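Omar Khoury has lived in 13 different apartments and he can tell you what was wrong with the closets in every one of them. I called him on a Saturday morning, 4/17/21, and he was already on his second pot of coffee and halfway through getting his winter things put away, so we just talked while he worked. I could hear zippers the whole time.

I'd gotten his name from Vasco Amaral, who used to run the front counter at Maddocks, the dry cleaner on Jasgate Street. Vasco told me Omar spent years in the back there doing alterations and repairs, and that if I wanted to know how to make a coat last I should quit reading labels and call him.

So I did! And the first thing I asked was the thing I've always wondered, which is whether you really have to wash a winter coat before you store it.

"Yes," he said. "Next question."

Then he laughed and went on for ten minutes. People look at a dark coat and think it's clean, he told me, but the collar has a whole season of skin and hair stuff on it, and the cuffs are worse. Moths love that. "They're not eating your coat for the coat. They want the soup you spilled on it in January."

I confessed that I had a wool coat in the hall closet that hadn't been cleaned since we moved to Orkham. Long pause on the line.

"How long ago did you move to Orkham?"

Five years, I said. He let that one go, which was kind of him.

We got onto down next, and he has feelings about down. He washes his own at home, in a front loader, with about half the soap you'd think, and then he rinses it twice. The drying is where people give up. "They take it out when the outside feels dry and it's still wet in the middle. Then they put it in a bag till September and call me about the smell." Low heat, a couple of clean tennis balls, and stop every so often to break up the clumps with your fingers. It can take a whole afternoon – he puts a ball game on.
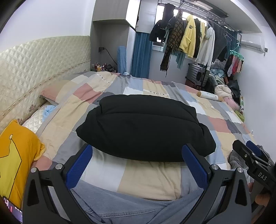 What about those vacuum bags, I asked, the ones where you suck all the air out and it goes flat as a pancake? I own a pile of them. He doesn't hate them for blankets, but he won't put down in one for months at a time. He likes an old pillowcase, or a big cotton sack, and a shelf where nothing gets stacked on top. Wool goes on a wide hanger if you've got the room. Sweaters never do.

The best coat he ever worked on belonged to a woman who'd bought it secondhand for her honeymoon and had the lining replaced so many times that Omar figured there was hardly any of the first one left. The last time she brought it in, the repair was going to run her $290. He tried to talk her out of it. "She was 86. She told me to mind my business and use the green silk."

He did use the green silk, and she wore it out of the shop.

These days he does a little mending for neighbors in his building, the Villa, mostly zippers and pockets. He says pockets are what go first on everybody, and it's keys that do it. I asked if he'd take a look at my wool coat sometime.

"Wash it first," he said.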